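Weretti Party Plates, Blue Swirl

Pack of 13 paper plates, round. Sold by Hollis Haddad, Bultthorpe Tableware.

I've been selling paper plates out of my little shop for long enough that people I went to school with call me the plate guy, and the Blue Swirl is the one I reach for when it's my own family coming over. The middle is plain white, so your food looks like food. All the fun is on the rim: swirls and curls and little leafy shapes with dots in between, going from a pale sky blue down to a really deep navy. It's cheerful without being a birthday plate, if you know what I mean. I've put it out for a baby shower, for a fish fry, and for a very long Sunday when the dishwasher quit.

My wife says the pattern looks like her grandmother's good china. I think that's pushing it, but I've seen it from across a yard and for a second, sure, I can see what she's getting at!

They also look nice on bare wood. I used to put a tablecloth down under everything, and with these I've mostly stopped bothering, especially for a drinks and snacks sort of afternoon where folks come and go. A plate in the middle of the table makes a decent spot for the bottled water too (I hate rings on my table, and so does everybody who has ever owned one).

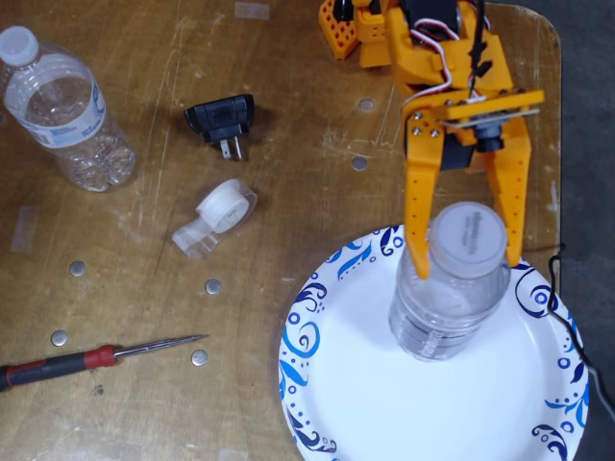
Blue Swirl on a wooden tabletop, with a water bottle standing on the plain white center.

Now for how they hold up. I like them best for sandwiches, cake, chips, fruit, pizza, cookies, that kind of thing. For barbecue with a lot of sauce I double them up, and I'd tell you to do the same. Siv Viklund, who buys these from me for her choir suppers, goes single all the way through and says I fuss too much. Her singers may just be neater eaters than my cousins.

Please don't put them in the oven. I get asked every October when people start planning their big family meals, and the answer is still no. I don't recommend the microwave either. I know, I know, everybody does it with paper plates, but the printed rim isn't meant for it and I'd rather you warm the food in a bowl and slide it over.

Storing them is easy. Leave them in the sleeve, keep them flat, and don't park a case of soda on top. If you've opened a pack and have a few left, fold the sleeve over and clip it. Mine live in the drawer under the toaster, and I've pulled some out a year later that looked just fine to me. A damp garage is a bad idea, though. I lost half a carton that way and I'm still sore about it.

What you get

One sleeve of 13 plates, all the same pattern. I like 13 because a dozen is never quite enough once somebody brings a boyfriend. If you need more, the party carton has 5 sleeves in it and it comes out cheaper per plate. For weddings and reunions, write to me first. I had 230 plates go out to one reunion last summer and it took a bit of juggling to get the sleeves together, so give me some warning and I'll set them aside for you.

Matching napkins: I'm working on it! Cleiton Medeiros at Paltetden is handling the printing, and the first try came back far too green. The second one was closer. Until those are ready, go with plain white or a solid navy. I tried a light gray too and it looked sort of gloomy next to the rim.

Shipping

Orders leave the shop within three working days. I pack the sleeves flat between cardboard, and if a sleeve shows up bent, send me a picture and I'll mail you another one, no need to send the first one back. Local people can pick up at the side door, just ring the bell and wait a minute, I'm usually in the back with the tape gun.

Questions I get a lot

Does the blue come off on food? I've never had it happen, and most of the food sits in the white part anyway.

Can I buy a single plate to check the color? Yes, drop me a note and I'll stick one in an envelope for the price of the stamp.

Is there a smaller dessert size? Not right now. Gervásio Marinho keeps asking me for one for his bakery counter, so if you want it too, please say so in your order notes and help him wear me down.

Stock updated Tue 8 February. Sleeves and party cartons are both available.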